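How a Small Table Gets Set, and Why It Has a Cloth

A table is one of the oldest kinds of furniture. It is a flat top held up off the ground, so people don't have to put everything on the floor. Once people had tables, they started covering them. This page is about the things that go on a small table and what each one is for.

What a tablecloth does

A tablecloth is a big piece of fabric that covers the top of a table. It soaks up small spills and keeps scratches off the top. It also makes less noise when you set down a plate.

A good tablecloth is bigger than the table. The extra part hangs over the sides, and it is called the drop. If the drop is too short, the cloth slides around. If it is too long, it can catch on your knees when you sit down.

The very edge of the cloth is folded over and sewn flat. That fold is the hem. Without a hem, the threads at the edge would come loose and the cloth would fray, which means it would slowly come apart.

Why so many tablecloths are checkered

Cloth is made by crossing threads over and under each other. This is called weaving. The threads that run the long way are the warp. The threads that run across are the weft.

Say you put white threads and gray threads in stripes going both ways. Where white crosses white, you get a white square. Where gray crosses gray, you get a gray square. Where the two colors cross each other, you get a lighter gray. Some checkered cloth is made this way, and some is plain cloth with the squares printed on afterward. With woven checks, the pattern usually shows on the back too.

What goes on top

On a small table there isn't space for much. People often put tall things near the back and flat things toward the middle. Bottles at the back are harder to knock over with your elbow, and the middle stays easy to reach.

The small square table against the brick wall has a white-and-gray checkered cloth. The pale green piece lying near the center is flat, and the bottles and the little potted plant are behind it.

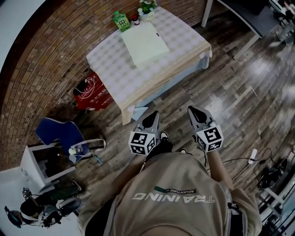

Bottles and caps

A bottle has a narrow neck so the liquid comes out slowly. Many caps have a spiral groove inside called a thread. It is the same word we use for sewing, but it means something different. The groove grips a matching ridge on the neck of the bottle, and turning the cap pulls it down tight.

Caps come in lots of colors - sometimes the color helps you tell two bottles apart.

A plant in a pot

A plant on a table needs light and a little water. Most plant pots have a hole in the bottom so extra water can get out. If you put one on a tablecloth, set a saucer under it first.

Try it yourself

Measure the top of a square table. If it is 26 inches across and you want a drop of 11 inches on each side, add 11 twice. You need a cloth 48 inches across.

Written by Flynn Pirihi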